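Wollel Winter Relief Program
Progress report to the Vandenberghe Fund

Submitted by: Rianne Van Leeuwen, program manager
Date: Mar 7, 2022

Summary

The program has delivered food and household parcels to 469 households in the Wollel district. The grant covers deliveries through the end of April. We are on schedule with food parcels and behind schedule with bedding and towels. Spending is within budget except for fuel. We ask the Fund to approve one change to the budget, described under Finance.

Deliveries

Deliveries began in December from the parish hall in Bunatby. Each food parcel contains flour, rice, lentils, cooking oil, sugar, tea and salt, packed to last a family of four for two weeks. Households with six or more members receive a second bag of flour and a second bag of rice.

The first round went to the villages on the valley road, where the town council already had a list of families in need. The second round went to the upper villages. The council list for that area was out of date, and we worked from names given to us by the school, the clinic and the two village heads. We checked each name with a home visit before adding it. The visits took 14 working days, which was longer than planned, and the second round started late as a result.

Of the households reached so far, 135 are in the upper villages. Most are older people living alone or families whose main earner works away for the season. Four villages above the river crossing can't be reached by van after heavy rain. For these we hired a tractor and trailer from a farmer in Stundell and paid him by the day.

Complaints were few. Several families on the valley road said they had not been told the delivery day and were out when the van came. We now post the day on the notice board at the clinic and send a text message the evening before. One shipment of lentils was of poor quality and the supplier replaced it without charge.

Household items

The household parcel is a blanket, a set of sheets, two towels and a bar of laundry soap. Blankets and soap have gone out with the food as planned. Sheets and towels have not kept pace. Our first supplier withdrew in January, and the second could deliver only half the order. The remainder is due at the end of this month.

Donated linen has made up part of the shortfall. It is washed, checked for tears and folded before it is packed. Anything too worn to give out is cut up for cleaning cloths and goes to the clinic and the school.
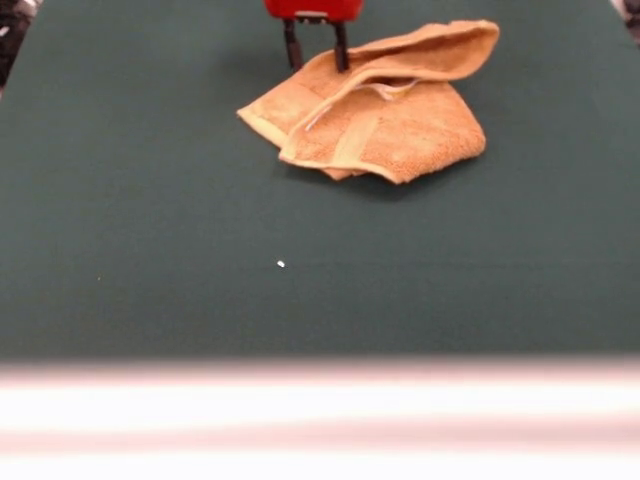 Cloth on a green work surface.

We expect every household on the present list to have a full household parcel by the middle of April. Families with children under five and people discharged from the hospital are served first.

Staff and drivers

The program has two paid staff and one paid driver. A second driver was hired for the weeks of the upper village round and has since finished. Packing is done on Thursdays by people from the town and students from the agricultural school in Stundell. Attendance dropped during the exam period and has recovered.

In February our van was off the road for five days with a broken clutch. The council lent us a pickup for three of those days, and no village missed its delivery.

Work with the council

The Bunatby council continues to provide the hall and electricity free of charge. In January the council asked that its members be present at the handover of parcels in two villages. We agreed on the condition that parcels go only to households on the checked list and that no party material be given out with them. Both handovers went ahead on those terms. We have put the same conditions in writing for future requests, and a copy is attached as Annex B.

Finance

Food costs are slightly below budget. We bought the rice in bulk before the price went up. Fuel is over budget by around 30 percent. The causes are higher prices at the pump and the extra trips for home visits. The tractor hire was not in the original budget and has been charged to transport.

We ask the Fund to approve moving the unspent balance from the food line to the transport line. The total grant would not change. A full statement with receipts is attached as Annex A.

Next steps

The third food round starts on the valley road next week and moves to the upper villages in April. Sheets and towels will be delivered on the same trips as they arrive. We will also hand the corrected list for the upper villages to the council, with the consent of the families named on it.

The final report will be sent by the end of May.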